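**Fidora bench checklist for hand-held gripper work, second edition**

The Fidora checklist is a laminated card set plus a short manual, priced at $398 per bench license. It sets out good practice for recording demonstrations with hand-held grippers. We used it at Buresham through May.

The set has 17 rules. Most are sound. Marker faces must be clean and flat before every session, and finger pads get inspected for torn ridges at each battery change. Rule 6 requires a written start and end condition for each task -- "shoe in bin" does not pass, "shoe fully below the rim, fingers open and clear" does. That one change cut our relabeling work more than anything else on the card.

The weak section is scene control. Rule 11 asks for background objects to be fixed for a whole batch, while rule 14 asks for them to be varied, and the manual never defines a batch. We settled on 3 layouts per task and logged each one. The soft goods rules are also thin. Fabric bins change shape under load, and the only guidance is to "restore the container," with no tolerance given.

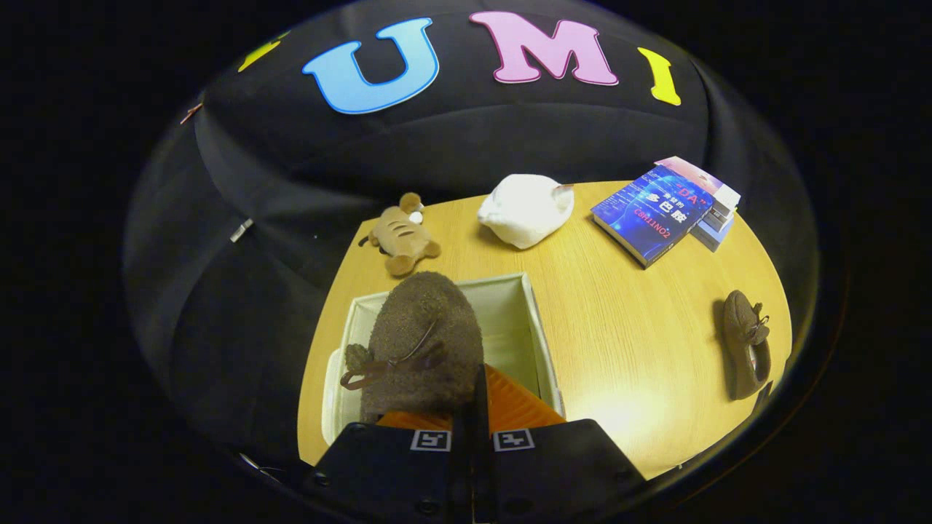

Carys Howells disagrees on the bins: a tolerance would be ignored by the second hour, she writes, and she would sooner see the rule require a reference photo taped to the bench.

A photo would work if someone checks against it. The card has no sign-off box for that, so we added one.

Print quality is good. The index is missing 2 entries, both under calibration. Recommended for new benches -- existing ones can take rule 6 and the marker rules and leave the rest.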